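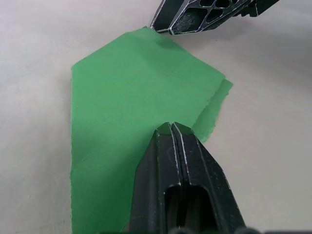

I started on the green sheets on Saturday and finished two evenings later. This post covers the folding only. The drawers they are meant for will get their own post when the runners are fixed.

The stock is a wrapping sheet from Nemance, sold by the pack. It sits somewhere between paper and thin cloth: it drapes when lifted by a corner, but it also takes a crease if you press hard enough. The color is a flat, plain green. The nominal size is 252 mm square. The first pack measured 252 one way and slightly more the other, which matters once you fold it more than twice.

My requirement was a strip that would lie along the side of a drawer and stay folded without clips. That means an even width from end to end and no loose layer on the outside. A single fold gives two layers and opens up as soon as it is let go. Folding again helps a lot. A third fold is possible, but the bundle starts to spring, and the outer layer has to travel further than the inner ones. The difference shows up as a step along one side.

I tried to get rid of the step and failed. What works is deciding in advance where it should go. I put it on the side that will face down, and I put any ragged edge there too. Some sheets have one edge that looks torn, with small nicks in it, and trimming costs a few millimeters I would like to keep.

The procedure I settled on:

1. Put the sheet on the front part of the table, well clear of the seam.
2. Smooth outward from the middle. Ripples that run diagonally come back if you smooth along them, so work across.
3. Lift one corner first, then bring the edge over. Lifting the whole edge at once lets the far side slide.
4. Line up the corners before pressing anything.
5. Press from the fold toward the open side.
6. Turn the work and repeat.
7. Take the two ends and pull lightly before the last press.

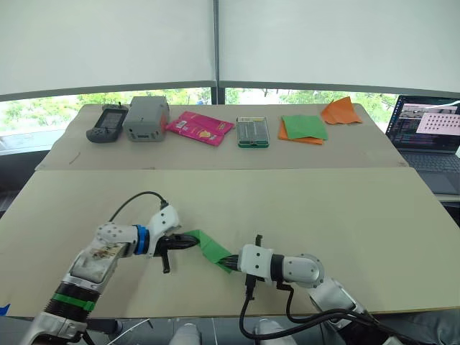
Folded to a strip, held by both ends. The creases run at an angle here and the darker line is the main fold.

Step 7 was a late addition. Without it the strip keeps a slight twist, and the twist gets worse in storage. The pull should be light. With a hard pull the layers slide over one another and the work from step 4 is lost.

The seam in the table deserves a paragraph. The top is in two parts, and the joint runs straight across with a few worn spots along it. It looks harmless. A thin sheet pressed over it picks up a faint line, and on the next fold that line competes with the one you want. I ruined a handful before I noticed that the false creases were all parallel. Since then the rear part has been for parking small things and the front part has been for work.

I did look at using a board on top. Dimitriou sells a cutting base that would cover the whole front section, but it is textured, and I didn't want the texture in the sheets. A smooth top is better for sliding and worse for grip. I have accepted that. 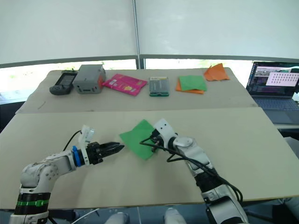

Lighting is the other variable. With the window at the back of the table, a raised fold throws its shadow toward you and is easy to find. Under a lamp from the same side as your hands it vanishes, and you end up checking by touch. I did the second evening's batch under the lamp and the error rate was visibly higher. I have no figure for that, only the pile of rejects.

The figures I do have:

Sheets folded and kept: 176
Total bought, including rejects and spares: around 234
Weight of the finished box with lid: 1,900 g

The box is an old Rureck shoe carton. It holds the strips in two rows, standing on their long edges. Laid flat, the bottom ones were compressed and the top ones opened, so the height of the stack was never the same twice. On edge they hold each other closed. I left a gap at one end wide enough for two fingers.

Open points. I don't know how the creases will behave over a damp winter. The shed at Idstead is not heated, and the last paper liners I kept there went soft by December. I have put five strips out there as a test and kept five indoors in a drawer. I will also try folding in thirds, which should move the step away from the edge entirely, although marking thirds by eye on a sheet that is slightly out of square is not something I look forward to.

If the thirds work I will redo the first row. The second row stays as it is.

3 comments

dovetail_dan
For thirds, make a card template at 84 mm and fold against it. Takes the squareness problem out of it, or at least puts all of it in the last panel.

Reply from the author
Good idea. The last panel can go on the inside. I will cut one this week.

millpond
Do you press with a fingernail or a tool? I get shiny marks on mine with a bone folder.

Related posts
Drawer runners, part 2: shimming the left side
Storing thin sheet stock on edge
Measuring square with a bad square
Notes on the Idstead shed, humidity

Contact | Copyright, all text by the author | Back to top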